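Books & Ideas
May 20, 2018 – Leilani Lindgren

Finished Ezequiel Bustamante's book on town size and self-rule. Notes follow.

His main claim: past a certain size, people stop knowing who decides things. He puts the line at 500 households.

Hingate is his best case. It split its council in March and now runs two budgets – one for roads, one for everything else.

The Tetar chapter is weaker. 20 pages on water rights and no word on who paid for the pipes.

He borrows a lot from older writers on small states and says so, which I liked. 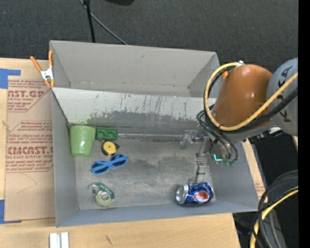
Gray bin on a wooden tabletop.

It runs 300 pages. Chapter six can be read by itself if you're short on time.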